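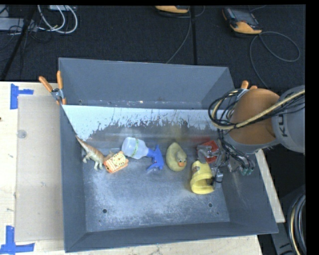
Kolholm Returns Picking Set

Version: 1.2
Released: Friday, December 16, 2022
Contact: Tainá Honorato (data), Dirceu Coutinho (floor operations)

Summary

Camera recordings and arm logs of single-item picking from a metal bin. Collected for the returns bench at Woltero, where mixed small goods are sorted by hand. The set is used to train and test the picking stage only. Labelling and packing are not covered.

Contents

episodes/ one folder per pick attempt
logs/ joint positions and gripper state
notes/ operator remarks, plain text
splits/ 30 object layouts for training, 14 held out

Objects are household and toy items of mixed shape and stiffness. Colour names in the notes were typed by operators and have not been standardized.

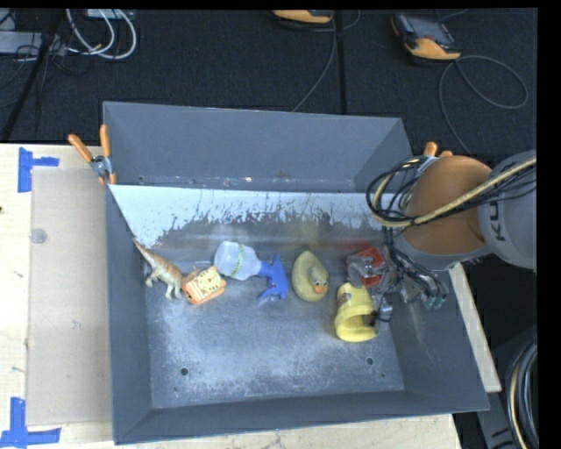
Gripper over the yellow coiled item; spray bottle, duck, clock and dinosaur to its left.

Effect on bench work

Before April, each sorter emptied bins and keyed in items at the same station. With the arm running, one person watches two bins, clears failed picks and enters the grade. Reaching into bins is reduced. Screen time is up, and 19 of 32 staff asked for shorter turns at the monitor. Turns were cut from two hours to one. Grading remains a human decision and keeps its pay rate. Thaís Macedo keeps the training roster.

Known limits

Powder on the bin floor was not controlled between sessions.
Items that overlap are often logged under the name of the front item.
Operator notes are missing for part of the Uvulen sessions.
No operator names or shift times are stored. The logs must not be used to measure individual output.

Changes

1.2 Corrected gripper timestamps. Removed duplicate episodes reported by Benedito Caldeira.
1.1 Added held-out layouts.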